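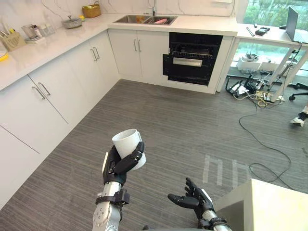 Ngọc Giáp replied: Before you order any parts, pull the bottom rack and run it empty once. If it still stops at the same point, it's most likely the door and you can leave the filter alone.

Ticket 2778
Product: Enix built-in dishwasher, black
Status: Open
Opened: October 21, 2021

What's going on

Okay, thanks for the quick answer! I did the empty run last night and yes, it stopped again, 38 minutes in, same as every other time. Three beeps, the light by the start button blinks, and then it just sits there with the water in the bottom. If I open the door and push it shut really hard (hip, not hand) it picks up again and finishes. Most of the time, anyway.

I should have said in my first message that it's the one right next to the sink in the Triệu Street kitchen, at the end of the white cabinets. We leave the door partly open between loads so it doesn't get that closed-up smell, and I'm starting to wonder if that has worn something out. Does the hinge mind being left at half height? The manual says nothing about it, I read the whole thing twice.

The other complaint is the cups. The white ones come out of the top rack with a gritty ring on the bottom, and I end up doing them again by hand, so you can imagine how much I'm loving this dishwasher right now. Plates are fine.

What I've tried so far

1. Cleaned the filter. There was a bottle label in it, all mushy, plus some rice. Felt great about this and it changed nothing.

2. Wiped the rubber seal all the way around with warm water and a little vinegar. The bottom corner on the sink side was pretty gross.

3. Switched from the Irneo tablets to the powder. Cups maybe a bit better? The stopping is the same.

4. Turned it off at the breaker for ten minutes, like the phone person told me in July. It got through two full loads after that and I thought we were done!

5. Checked that nothing tall was catching on the spray arm. I used to put the long spatula in standing up and now it lies flat on top.
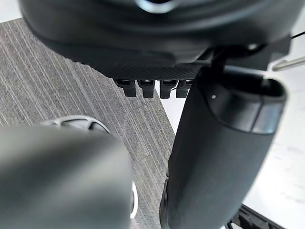 Latch and strike plate

So this is where I am now. The latch clicks, but if I lean on the closed door there's a little give in it, enough to feel. The strike plate up under the countertop has two screws and one of them was turning by hand. I tightened it, ran the short cycle, and it went all the way through. One good run isn't much to go on, I know.

Zaston has the replacement latch listed as part 765, and they say it fits my model, but the picture on their site shows a gray one and mine is black. Is it the same part? I don't want to pay for shipping twice.

Also, if I do swap it, do I have to slide the whole machine out, or can I get at it from the top with the door down? There isn't much room to kneel over there and I'd be doing it alone.

I'm going to run a full load tonight with the cups on the outside edge of the top rack and will add the result to this ticket in the morning. Please don't close it yet!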